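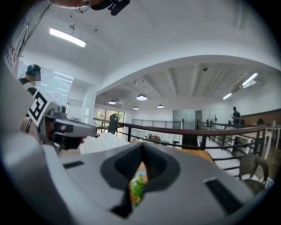
Home | News | What's On | Letters | Sport | Contact

Beams stay on show as Wustance workroom settles in

Monday, July 12, 2021
By Weronika Żak

If you have walked along the back of the old Rarlow building in Wustance lately and wondered what all the light was behind the frosted glass, you will be glad to hear that the big workroom is in use again, and that the old ceiling beams, which so many readers wrote in about over the winter, have been left on show for everyone to enjoy.

It has been a long road (those of you who have followed the story in these pages will know just how long!) and there were moments in February when it looked as though the whole ceiling would be covered over with flat panels and painted white from one wall to the other. That would have been cheaper and probably warmer, but the letters kept coming, and in the end the plan was changed. Part of the ceiling is now bright white, as first drawn, while in the middle of the room you still look up at the beams running from front to back, much as people did when the place was a packing floor and half the town seemed to have an aunt or a cousin who worked there.

The work was done by Gudetti, the joinery and fitting firm from the other side of the river, who have had the job of making new things meet old things without a nasty gap in between. Their site manager told me it was the kind of task where you measure everything on a Monday and find that it has all changed by Thursday.

"Old rooms are never square," he said, as he showed me where the white ceiling meets the older part. "You can draw it square and you can order everything square, and then you get up the ladder and one end is lower than the other. We had five goes at that join. I'm happy with it now, but I'll be looking at it every time I come in, I know I will."

The lighting was the other matter that stirred people up. The long fluorescent fittings, hung from the ceiling on thin wires, were in the first plan and have stayed in it, and it must be said that not everybody loves them. One reader called them "a bit dentist". Those who do close work in the room see it differently, and I spoke to a bookbinder who has taken a bench there two mornings a week and who was very firm on the point.

"I've worked in lovely dim rooms with lovely lamps and I've glued things on upside down in all of them," she told me. "Give me a plain white light any day. I want to see what my hands are up to."

She was just as fond of the frosted glass, which she says gives a soft sort of daylight and saves her from being waved at by everyone on the way to the bus. I can report that I tried waving myself from the path outside and had no reply at all, so it must do its job.

The room covers 94 square metres, a little less than was promised at the start, the difference having gone on a store cupboard and a wider way in. It can be booked by the morning, the afternoon or the evening, and the idea from the beginning has been that it should suit people who make, mend or try things out and who need more room than a kitchen table will give them. There have already been evenings for chair caning and model boats, and a very lively Saturday of bicycle repairs, after which (I am told) the floor needed a good deal of scrubbing.

When the owners asked townspeople what they would like the room to be used for, 201 forms came back, which pleased them very much, as they had only put out one box, on the counter at Koo, the café on the corner. Mending came top, followed by sewing and then by "somewhere to put a table tennis table", a wish that has not been granted so far. Several people used the form to ask about the drains in the lane, and those have been passed on.

Koo itself has been doing rather nicely out of the reopening. The staff there say the lunchtime queue now has sawdust on its sleeves, and they have started keeping back cheese scones for the people who come over late in the afternoon. The café will go on holding the booking sheets until the new system is ready, so if you would like an evening in the autumn it is worth calling in and asking at the counter. Phone bookings can't be taken there for the time being, and they have asked me to say so kindly but clearly.

There are still a few things left to do. The door to the yard sticks, and Gudetti will be back to plane it once the weather has been dry for a while. The coat hooks have been put up at a height that suits tall people very well and children hardly at all, and a lower row has been ordered. A second sink was talked about, then dropped, and is now being talked about again, mostly by the people who paint.

The heating is a bigger question. With the beams left open in the middle there is a good deal more air to warm than there would have been under a flat ceiling, and the owners say quite plainly that they won't know what it costs until they have been through a winter. Hire prices will be held as they are until then. The bookbinder says she has a good cardigan and isn't worried, though the chair caners, who sit still for longer, may feel otherwise when the cold evenings come round.

For anyone who would like a look before booking, the room will be open on the last Saturday of the month from ten until two, and people from several of the groups will be there to talk about what they do. Children are welcome with a grown-up. Please come in by the lane and leave the yard clear, as the yard door is still sticking at the time of writing.

Related stories
Readers' letters: save our beams
Drains in the lane: what happens next
Chair caning evening fills up in a day
Koo to open on Sundays through the summer
Gudetti takes on two new apprentices
Bicycle repair Saturday to return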